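Hakdale Household Help
Home > Rooms and Storage > Curtains and Fabric

Black fabric walls around a work table: sagging and lint

Posted by Ama Aryee, June 2, 2000

I have a black table in a corner of the basement with black fabric hung around it for walls. The point of the fabric is to keep stray light off the table and give me a plain dark background. It does that fine. I have two problems with it.

The first is that the fabric sags between the clamps. I hung it in January and it was flat then. Now there is a belly in the long side, and when the furnace fan comes on the fabric moves. I have pulled it tight and reclamped it more than once, and after a week or two it is back where it was. The fabric is a heavy cotton from Flaswood, 110 inches wide, bought off the roll. I did not hem it.

The second problem is lint and dust. Everything shows on black. Cardboard is the worst, because the cut edges shed and I end up with tan fuzz on the table. Anything pale and unpainted stands out so much against the black that I notice every crumb near it.

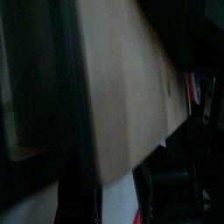 I have tried a damp rag on the table, which leaves streaks once it dries. On the fabric I tried a lint roller. It works, but I go through the sheets fast and it only gets the part I can reach without a step stool.

What I would like to know:

Is there a better way to hold the top edge than clamps at the corners? Would a hem and a rod be worth the trouble?

What do you use to clean a matte black surface without streaks?

Would it help to wash the fabric, or will it shrink and leave me short? I don't have much to spare at the bottom.

I also have thin cords run across the top from corner to corner. I could use those to carry some of the weight if someone thinks that is a good idea. I would prefer not to take the whole thing down.

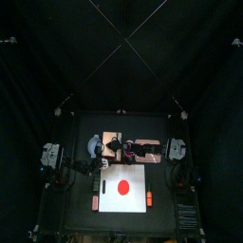 The table and the black fabric, with the cords crossing near the top.

3 answers

Answer 1, from tablesaw_ed

Hem and a rod. Clamps pull at one spot and the cloth stretches between them, and retightening just stretches it more. Fold the top over, sew a pocket wide enough for a length of 1/2 inch conduit, and clamp the conduit instead of the cloth. Sew the same kind of pocket at the bottom and drop a chain in it. That will take care of the furnace problem too.

I would not hang anything from the cords. Thin cord gives, and with weight on it you will have a second thing that sags.

Before you sew, let the cloth hang loose overnight. If you hem it while it is stretched the hem will pucker.

Answer 2, from Opoku

On the washing question, don't. Heavy cotton off the roll can shrink a lot the first time. I washed a black panel of mine that started at 40 inches and it came out of the dryer too short to use. The color went dull as well. Vacuum it with the upholstery brush, top to bottom, with the suction turned down. An extension wand will get you to the top without the stool.

For the table, the streaks are probably soap or minerals from the water. Vacuum first so you aren't pushing grit around. Then go over it with a microfiber cloth barely damp with distilled water, and follow with a dry one. Don't use furniture polish. It leaves shiny patches that you will see from every angle. I used Prallex spray on a black shelf and had to scrub it back off.

If the cardboard is what sheds, run a strip of packing tape along the cut edges. You could also cut it somewhere else and brush it off before it goes near the table. If it's bare wood, sand the edges with 600 grit and wipe it down.

Answer 3, from mjk

just get a different fabric. polyester doesnt stretch like that. mine was 11 dollars a yard and has been up two years, no sag

Comment from Ama Aryee

Thank you. I am going to try the rod on the long side first and leave the other sides clamped for now. Does the chain at the bottom need to run the full width, or can I put short pieces near the ends?

Comment from tablesaw_ed

Full width. Short pieces leave the middle free to blow around.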